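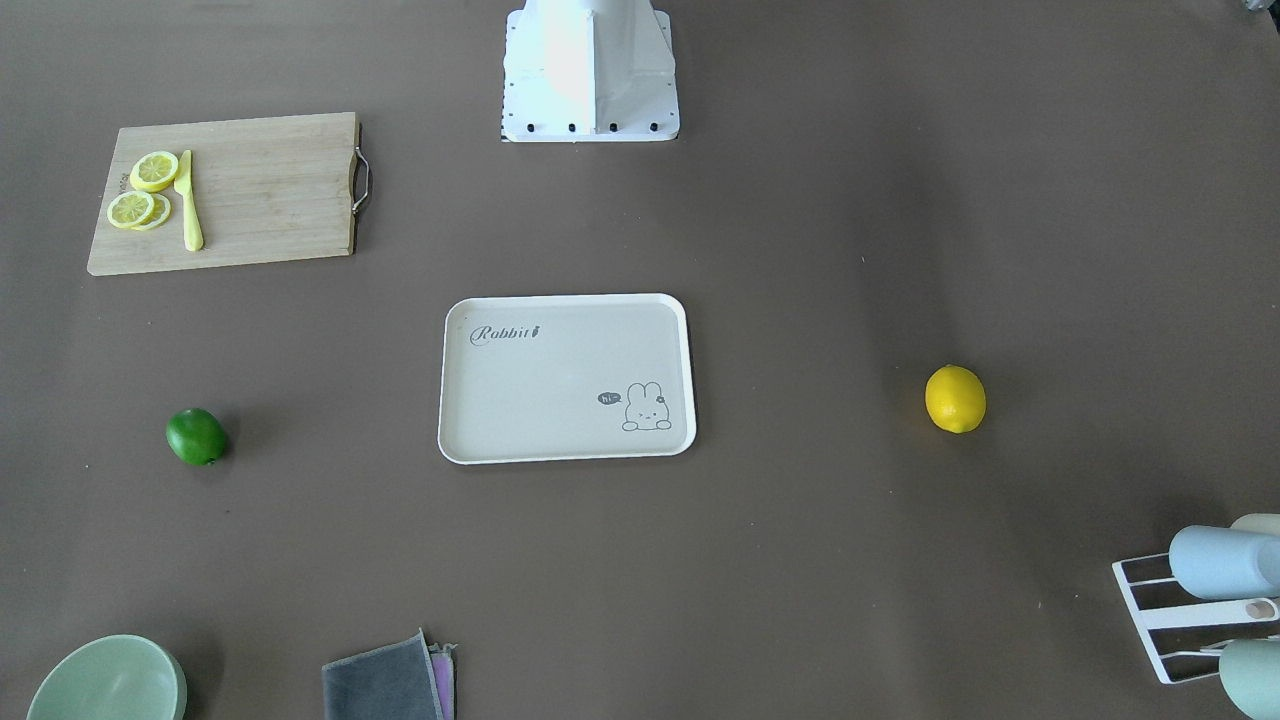 Vol. 14, p. 146

3.2 The objects on the table

The lemon task was planned so that every object it needs can be found in an ordinary home. The main objects are a whole lemon, a whole lime, lemon slices, a cutting board, a knife and a serving tray. We bought the board and the tray from the household shop Mostyn, and we did not change them in any way. The tray has rounded corners, a slightly raised rim and a drawn rabbit, together with the word "Rabbit" in cursive letters. We kept this print on purpose. Many trays in the homes we visited in February had a picture or a word on them, and a plain tray would be too easy to separate from the table.

The lemon and the lime were chosen as a pair. They are close in shape, but the colour is different, and the lime is smaller. A person who is asked to bring "the lemon" should have one wrong fruit near to hand. The slices form a third case, as they are also lemon but do not have the outline of the whole fruit.

Figure 3. Layout of the lemon task: tray in the middle, the whole fruits on both sides of it, board with knife and slices in the corner.
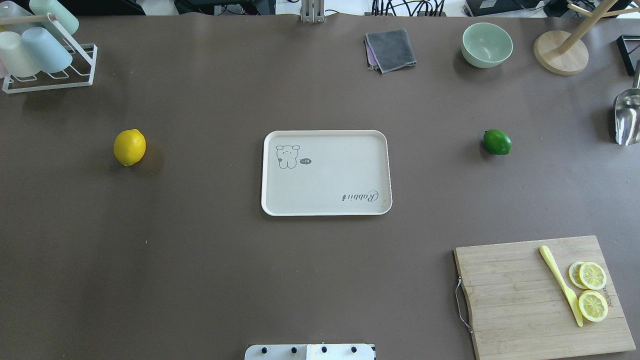
3.3 Objects which are not used

Along one side of the table we place things that belong to a kitchen but have no part in the task. Among them are cups on a drying rack, a folded cloth and a pale green bowl. Trefor Skyrme suggested this row after the first Karkine trials, where the table held only the task objects and the results looked better than they should. The row is not moved between repetitions.

The tray is the place where the task ends, so it must stay free until the fruit is brought to it.
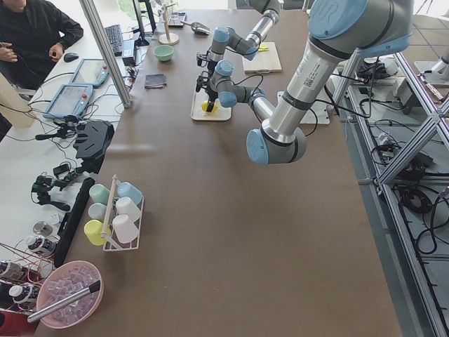
For the same reason we do not allow the board to touch the tray at the start. In the full set of 1,692 repetitions, 400 were made with the lime as the requested fruit, and these are reported separately in Section 4.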